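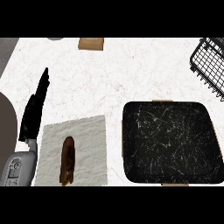

Page last changed in March, at 4:40 p.m.

Let the planner say no

I love a planner that gives up early. I know how that sounds! But after a winter of writing kitchen tasks for Solik, our little planning stack, the feature I'd fight hardest to keep is the one that looks at a goal, thinks for 500 milliseconds, and hands back a plain refusal with a cause attached.

Most stacks I've used treat refusal as a bug. Prasov, which I otherwise like a lot, will keep sampling grasps until the clock runs out and then return the least bad one. You get a motion, the motion looks busy, and you spend your afternoon in the logs working out which of 3,000 candidates it settled for. Solik says "left arm, no clear approach, tray rim" and you go fix the tray rim. I had one like that this morning (the collision mesh was six millimeters too tall) and it was a joy.

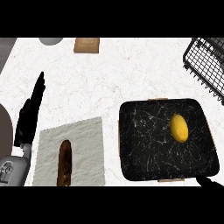 Lemon on the tray, bread on the towel, both arms in view. Simulated.

Naomi Muriithi, who maintains our task files, thinks I'm overselling it. Her point is that a refusal is only as good as the scene model behind it, and a simulated counter gives you poses for free. Fair! Put a real camera in the loop and the same check will turn down goals that were perfectly doable. We ran 1,157 goals through Solik with noise added to the object poses, and the needless refusals did climb.

I'd still take them. A wrong no with a cause is something I can read, argue with and turn into a test. So if you write planners, please give the failure message the same care as the path. Ours started as a single enum, and I'm still adding to it.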